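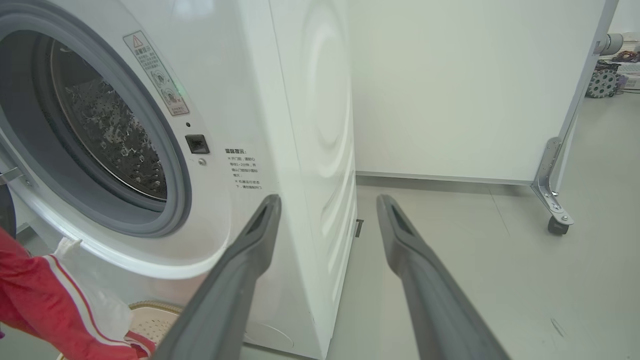

Front loader with the door open, gray seal and perforated drum.

Tulach House Laundry, Equipment and Supplies

Washer 2: white front loader

Most product pages for washing machines tell you the thing will change your life. We have lived with enough of them to doubt it. What follows is what we would want to read before putting a load in, and a few remarks on claims made by the people who sell this stuff.

The drum is stainless steel with small holes all over. The Bristance catalog calls this kind of drum "fabric-kind." We can't say what that means, and our towels haven't noticed. Steel wipes clean and that's enough for us.

The door seal is thick gray rubber, and it is the part to watch. Small items work their way into the fold, so run a hand around the lower half before you walk off. Wipe it dry after the last load of the day and leave the door open. Bristance also sells a scented seal tablet. We went through a box in February and the room smelled of tablet. Save your money.

Printed instructions and the warning label are on the front, to the right of the door, in Chinese. An English sheet hangs by the light switch. It was typed up at Tulach House and is a bit blunt, but it covers loading, soap and what to do if the door won't open. Please leave the label on the machine alone -- somebody has been picking at labels on the dryer.

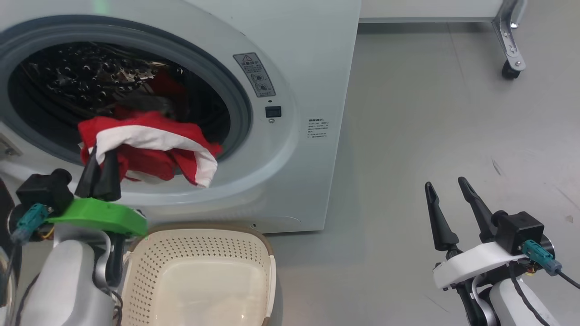
Tulach House / Housekeeping and Linen Team

Unloading

Take the top pieces out one at a time. Anything with sleeves tends to hook on whatever is behind it, and a hard pull drags the whole heap over the rubber lip. Dark things at the back of the drum are easy to miss. Look in, then reach in.

Reds and whites

We are not convinced by color-catcher sheets. The Funik ones were tried on 6 loads, and 2 came out pink anyway. Garments that are red and white on the same piece go in cold, on a short program, and should not sit in the drum afterward.

Basket

Use a round one with holes in the sides, set on the floor below the door. The tall Ristić hamper on wheels looks clever and rolls away the moment you lean on it. It is kept in the hall closet for anyone who wants to argue.

Soap

One small scoop. The cap on the Funik bottle holds nearly 5 scoops, and we have our own ideas about why.

Shelf tags

Washer 2 is item 126 on the linen room list. Quote that number when you report a leak or a noise, and say which program was running. "It's making the sound again" has been received and can't be acted on.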